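I've been putting off opening up the old desktop since October. It sat under the desk in the back bedroom, going a little slower each month, and every time I thought about it I'd find some other chore that needed doing first (I cleaned the oven, people. Twice). But my cousin Halldóra Norðdahl wanted to know if the thing could still be made useful for her kids' homework, and I'd said yes before I had any idea whether it could, so there I was with my sleeves rolled up and a mug of coffee parked well out of elbow range.

First, a confession. I'm not a computer person in the way that some of my friends are computer people. I can follow a video, I own a decent screwdriver, and I'm stubborn. That's the whole skill set. If you came here from my bread posts, hi, the oven is very clean now, and there'll be rye next time.

## Getting the side off

Tower cases look so sealed up from the outside, and then it's a couple of thumbscrews and a firm slide toward the back and you're in. I always lay the whole tower down on its side before I do anything else. I used to work on them standing up, crouched on the floor like a plumber, and all I got for it was a sore neck and a screw that went somewhere under the radiator and never came home. Lying down, everything you drop stays where you can see it. Mostly.

Unplug it first! Then press the power button once with the cord out and wait a bit. My friend Oluf Thygesen taught me that one years ago and I do it every single time, like knocking on wood.

I also touch bare metal on the case before I reach in for anything. Oluf has one of those wrist straps and thinks I'm a barbarian.

## What lives in there

I love this part. A desktop with its side off looks like a tiny town from an airplane, and once you know which building is which it stops being scary. The big gray box in a top corner with the label on it is the power supply, and I leave that one completely alone. You don't open it, you don't poke anything through the vents, you just let it be gray. Everything else is fair game if you're gentle.

The green board is the motherboard and the rest more or less hangs off of it. Memory goes in the long black slots next to the processor, and those are the friendliest parts in the whole machine. Push the little clips away, the stick pops up, the new one goes in until it clicks. The click takes more force than you'd think. I hold my breath for it, which I'm sure helps enormously.

Then there are the drive bays, and if your case has the colored plastic tabs, count yourself lucky. Blue seems to be a popular choice. The idea is that the parts you're supposed to pull or squeeze are the bright ones, and the silver ones you leave be. I wish my kitchen worked like that -- I've lived here six years and still can't get the spice drawer out without emptying it. 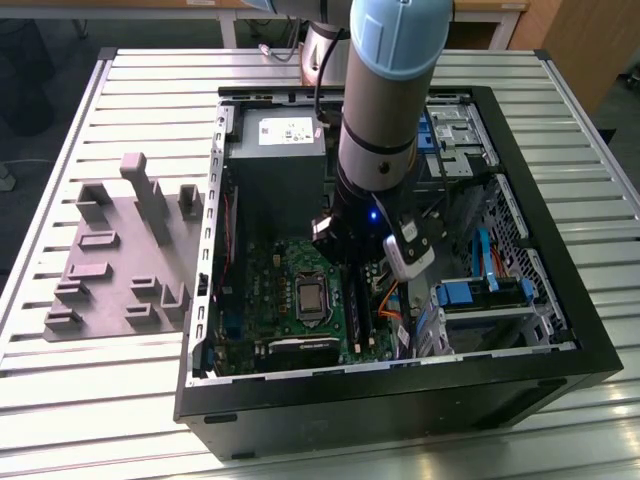 ## The cables, oh, the cables

Okay, so this is where I lost most of an afternoon. The actual job was small: take the old hard drive out, put a solid-state one in, add memory, blow out the dust, close it up. I'd guessed it would take me 20 minutes. Ha.

What happened is that I unplugged a cable to get my hand in, and then another one to get at the first one, and pretty soon I had a fistful of spaghetti and no memory of where any of it went. Flat data cables in one color, power leads in three or four others, and every one of them exactly long enough to reach the place it came from and nowhere else.

So, my system now, which I'm passing along for free:

- Take a photo on your phone before you touch anything, and another one each time you unplug something.
- Tear off a bit of masking tape, fold it over the cable like a flag, and write on it in pencil. "Drive, top." "Drive, bottom." It doesn't have to be technical.
- Pull on the plug and never on the wire. Lots of the small data plugs have a springy metal clip you need to pinch first.
- Put screws in a muffin tin, one cup for each stage. Use an egg carton if you don't have a muffin tin.
- If a plug doesn't want to go in, turn it over. If it still doesn't want to go in, it's the wrong plug.

Elínborg Mogensen, who I used to share an office with, says she uses bread bag tags for labels. I like that a lot, and I certainly have the bags.

## Dust

I won't describe the dust. I'll just say that I took the case out on the back step with a soft paintbrush and a can of air, and the neighbor's cat left.

Short bursts with the can, and hold it upright. If there's a fan, put a finger on it so it doesn't spin while you're blowing at it. The heatsinks are the worst, with all those ridges, and that's where the paintbrush earns its keep. Mine is a cheap one from the Ploslow starter set I bought when I thought I was going to take up watercolors. I did not take up watercolors.

I let it all settle and then went around the slots along the edges with a cotton swab, and by then I was only doing it because it was satisfying.

## Money talk

Brynhildur Briem asked me in the comments last time to say what things cost, so: I bought the drive used and the memory new, and the total came in under 200 dollars with the can of air included. I did price out a new desktop with roughly the same insides, and the one I'd have picked was 600. So I feel pretty good, though if you count my time we should probably not talk about it.

I looked at a fancier drive kit from Prident with its own bracket and screws and a little screwdriver, and it was tempting, but my old case already had a bay that fit and I already have a screwdriver I'm fond of. Check your bay before you buy a bracket. I have 2 brackets in the junk drawer from not checking.

## Closing it up, and opening it again

I plugged everything back in according to my tape flags, slid the side on, did up the screws, stood it upright, carried it to the desk, connected the monitor and keyboard and mouse, and pressed the button.

Nothing.

I said a word. Then I took the whole thing apart again on the table and found that I'd never pushed the big power plug all the way into the board. It looked in. It was in on one side. So if yours does nothing either, go check that one before you panic, and test it *before* you put the side panel back. I know that now.

Second try, it came on, beeped at me once, and found all the memory. I may have clapped.

It's sitting on the hall table right now with a towel over it, waiting for Halldóra to come by with the car. She's asked whether I can also look at her printer, and I've told her the rye starter needs me. The flags are still on the cables, by the way -- I left them there for whoever opens it next, and we all know who that's going to be.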